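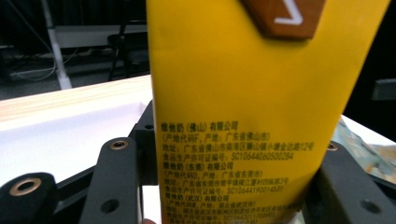 Please do the backs, a reader wrote to me in March, everybody does the fronts and the fronts all look the same after a while. The backs are where you find out where a thing came from, and whose address is on it, and how small they can make the letters before you give up and go find your glasses.

So this is the backs page! I've been keeping drink cartons for longer than I'd like to admit (there are over 200 flattened ones in the hall closet, and a few still standing up on the shelf where the cookbooks should be), and I had never given the small print a page of its own. The fronts gallery has been up for ages and gets most of the visitors. I like this side better.

Yellow carton, Vitasoy small print
Mustard yellow, a tiny bit glossy, with a brown tab shape up near the top and a white mark on it like an arrow pointing down. I love this yellow. It does half the work of selling the drink, if you ask me, and dark lettering sits on it so nicely.

The factory block
The factories come one after another: 维他奶(佛山)有限公司 in Foshan first, then 维他奶(东莞)有限公司 in Dongguan, then Wuhan. Each gets its own company name, place of production, address and license number. That's a lot of reading for one side of a carton.

The letter codes
Foshan is F and Dongguan is D, printed right there in the parentheses after the company name. My Chinese is a beginner's Chinese and I was thrilled to work this out on my own, at the kitchen counter, with my lunch getting cold. The idea with codes like these is that you match the letter to one stamped somewhere else on the pack, usually by the date, and then you know which plant yours came out of. I haven't matched this one up yet.

The license numbers
My favorite part, and I know how that sounds. Foshan's is SC10644060500284 and Dongguan's is SC10644190014531. Look how they start the same, SC10644, and then go their separate ways. Both cities are in Guangdong, and 44 is Guangdong's number. Wuhan's begins SC1064201, and 42 is Hubei. Once you've spotted that you can't stop checking, and I went through 48 cartons from the closet that same evening with a flashlight and a pot of tea.

The addresses
Foshan's ends in 金达路12号, so number 12 on Jinda Road, in Nanhai District. Dongguan's is in Changping Town. I like a carton that gives you a street. It makes me want to send a postcard.

A few things people keep asking me, so I'll put them here and save us both the email.

Where do I get them? Mostly Tjoa, the grocery on the hill in Illarside, which has a drinks aisle I could happily spend a whole morning in. Some come from the Saturday-style swap tables at Skodcombe, where you have to be early, and I mean seven in the morning early, with small change. I've had exactly one good carton out of Flatavton and I drove a long way for it. Worth it? Ask me when gas is cheaper.

Do I drink what's in them? Of course! I'm not a monster. Though I did once go through 13 cartons of something with chrysanthemum in it to get the full run of a printed side panel, and I haven't touched chrysanthemum anything from that day on.

How do I keep them? Rinse with cool water, shake, stand upside down on a rack overnight, and then flatten along the folds that are already there. Don't make new folds. Don't iron them either (somebody suggested it, I tried, the kitchen smelled for two days). I write the shop and the month on a slip of paper and tuck it inside, never on the carton. Yellow ones I keep well out of the window, as I had a row of them go the color of weak custard one summer and I'm still sore about it.

What counts as a back? Good question, and there's been some grumbling in my inbox over it. A square carton has four sides and whoever is selling it to you gets to decide which one is the front. My rule is that if it has an address on it, it's a back. If it has two addresses I get excited. More than two and I'm up out of my chair.

So far 91 of mine are sorted by place of production, in shoeboxes, with Guangdong taking up a box and a half on its own. Hubei has a very small box that used to hold sandals. The rest are still in a heap and I'll get to them when the weather turns.

If you have a carton with a factory block like this and a code letter I haven't mentioned, do write and tell me what the letter is and which city it goes with. I don't need the carton itself, just the line copied out, characters and all, and the license number if you've got the patience for it. Check the last few digits twice. I've mixed up my own sixes and eights more than once, and the corrections page is long enough already.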